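Edges first: a morning at the Pastutwood mending room

Words: Elspeth Galbraith

I have always liked a frayed edge. Show me a bag with the corner gone, or a cushion that has let its stuffing out, and I want to turn it over and find out how it was put together. So I was delighted to be asked to spend a morning at the Pastutwood mending room in Distgate, where Mohandas Poduval and Lewis Rennie have been patching, binding and re-covering things for the town for four years.

The tables are white, and Mohandas is very firm about this. When they moved in they inherited dark benches, and he kept losing thread ends against them. On a pale matt top you can see every loose strand and every bit of fluff. Dark green is the cloth he likes least to work on (the shadows swallow the weave) and even that behaves itself against white.
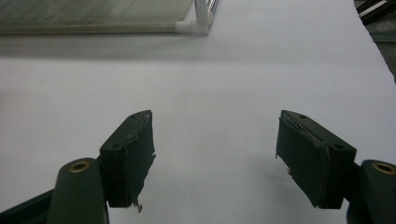

Most wear begins at a corner. A covering lifts along the top, something catches it, and before long there are threads hanging off the bottom and a paler layer showing through where the cloth has peeled. Lewis's advice is to leave it alone until you can do it properly. Don't pull the strands, don't snip them flush, and please don't reach for the glue! Tape has its place, he says, and he uses plenty of it himself, but tape over a torn edge will lift again in the same spot and take some of the cloth with it.

What he would like you to do is bind it. Binding is simply a strip folded over a raw edge and stitched down, and I can't think of another job that gives you so much for so little. It tidies and it strengthens, and if you put a bit of wadding inside the fold it cushions as well. You can do it by hand in front of the television, though a curve takes patience. Cut the strip on the bias, ease it round a little at a time and keep your stitching just inside the padded part, so that the line follows the shape.

Then there is colour, and here the two of them part company. Lewis matches, or gets as near as he can. Mohandas goes the other way entirely, and his favourite pairing this winter is a fat orange border round a plain yellow face, with the thread left pale so the stitches show. I'm with Mohandas. It is such a cheerful thing to come across on a grey morning.

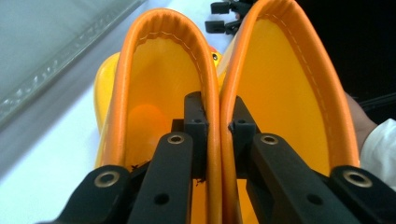
The curve at the top is always the hard part, and I made a proper mess of mine. My first strip puckered so badly that Lewis took it off me and handed me a fresh one without a word. The second went on much better, once I had stopped tugging at it, and by the time the kettle went on I had got all the way over the arch and halfway down the far side.

The mending book by the door had reached 3,662 entries when I looked, in several people's handwriting. Number 122 just says "Johannes Naidoo, rucksack, again". I finished my binding at home that night and have already cut the strips for two more.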